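Trarkon Bench Arm Kit - equipment page and buyer's notes
Reviewed by Elsie Tomoana for the Gadutside shared equipment list. Page updated 7/23/24.
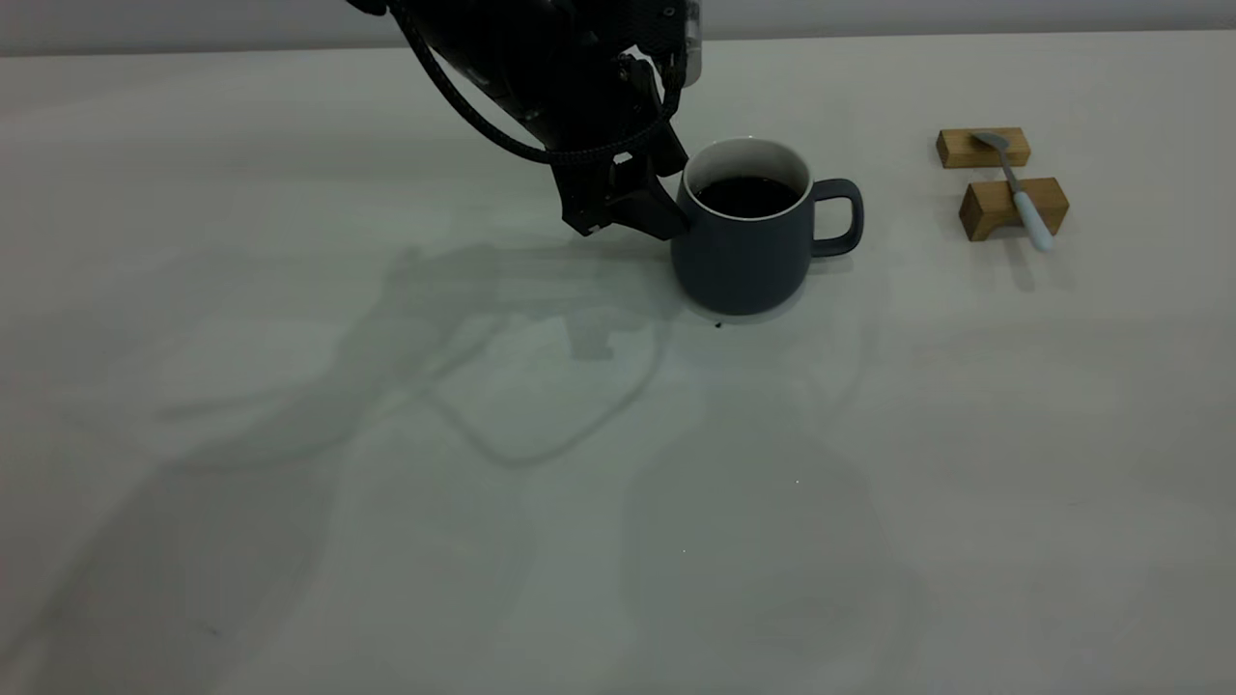
What is on offer

The Trarkon is a tabletop arm with a two-part gripper, a power supply, a table clamp and a software licence. Sqalli sells it as a kit for small labs, colleges and workshops that want to teach an arm everyday handling jobs: pick up a cup, move a spoon, put a lid on a tub. The price we were quoted was 1394 pounds with the gripper and 923 without. Delivery was extra, and so was the second year of software.

The sales sheet says the arm is "ready for the real kitchen". I would like to meet the person who wrote that. We had the kit on loan through October and I have run it on and off since, and I would call it ready for a clean white table with the furniture moved back.

What we tried it on

We used a mug of dark drink and a spoon laid across two small wooden blocks. The job was to take hold of the mug, shift it sideways and set it down, then do something useful with the spoon. Sqalli's own demo uses an empty plastic beaker with a wide base, and I can see why they prefer it. A full mug punishes a jerky start.

The blocks were my idea. A spoon flat on a table is a miserable thing for blocky fingers to get under, and raising it a little gives the gripper a fair chance. If your work involves cutlery lying flat, ask for that to be shown to you before you pay. The demo I was sent skipped it.

The gripper

Hard edges, flat panels, angular fingers. It does well on boxes and blocks. On a round mug it meets the side with a small patch of finger and relies on squeeze for the rest. Going for the body of the mug works more often than going for the handle, whatever the brochure says about "handle-aware grasping". In our runs that feature mostly meant the arm paused for a while and then went for the body anyway.

Soft finger pads are sold separately. They ought to be in the box. Fletcher Stubbs cut some from an old bicycle inner tube and they gripped as well as the official ones, though they left black smears on anything pale.

Closing force is set by a slider with no units on it. Sqalli told me a figure in newtons is "planned". I have no idea what the slider is measuring in the meantime, and I'm not sure they do either.

The cable

It runs down the outside of the arm in a loose loop, and this is my main complaint about the hardware. With the wrist turned, the loop hangs out in front of the arm, just where you would rather have nothing hanging. It caught on a tall bottle in our first week. Cable clips are supplied, but fit them tightly and the wrist loses some of its turn, so you end up choosing between reach and tidiness. We chose reach and kept tall things off the table.

There is a knock-on effect if you use an overhead or side camera to guide the arm. Arm and cable both throw soft shadows over a pale table, and the object finder that comes with the software does not like them. It twice marked the shadow of the cable as an object and tried to plan a path round it. A second lamp made this worse. What helped was a darker mat, which is not mentioned anywhere in the manual.

Setting up

The box says 19 minutes. Ekene Usman, who has built more of these things than I have, took most of a morning. The clamp is good and the base feels solid once it is down. The trouble is calibration, where you move the arm by hand to a set of marked points and press a key at each one. Miss a point and you start again from the first. There is no "go back one".

You will need:
A table that does not wobble
A clear area in front of the arm
A wired network connection (the wireless one dropped out on us often)
Two hex keys, of which one is supplied

The software

It runs, and I'll give it that. Recording a movement is simple: hold the button, guide the arm, let go. Playback is faithful, including any wobble in your own hand. The learning mode, which is the part that costs money after the first year, asks for 200 recordings of a task before it will start training. That is a lot of mugs. Noeline Maihi did most of ours and asked me to put in writing that the progress bar is not to be trusted.

What comes out at the end is decent if you leave everything as it was. Move the mug a hand's width and it copes. Change the mug for one of a different shape and you are back to recording. Sqalli's word for this is "generalises". Mine would be ruder.

Against the Fokolham

The only other arm on our list at this size is the Fokolham. It is slower and uglier, its cable runs inside the casing, and its manual was written by someone who had used it. It lifts less. For handling cups and light tools I would take the Fokolham. For anything heavier, or if you need the longer reach, the Trarkon has the edge and you will have to live with the loop.

Jayson Rivera disagrees with me on this and thinks the Trarkon's recording button alone is worth the difference. He is welcome to add his own notes to the page.

Questions to put to the seller

Can I see it lift a full mug, and put it down again, ten times running?
Are the finger pads included in this price?
What does the software do when the licence runs out? (We were told that recordings stay and training stops. Get it in writing.)
Who pays the postage if the wrist motor fails under warranty?

Borrowing our unit

The loan kit is kept at Gadutside and goes out with the clamp, both hex keys and the dark mat. Book through the equipment desk. Loans are for two weeks - longer if there is no queue. Please wipe the fingers before you bring it back, and do not fit the inner tube pads to it.

Status: on the list, recommended with reservations. I have not asked for a second one.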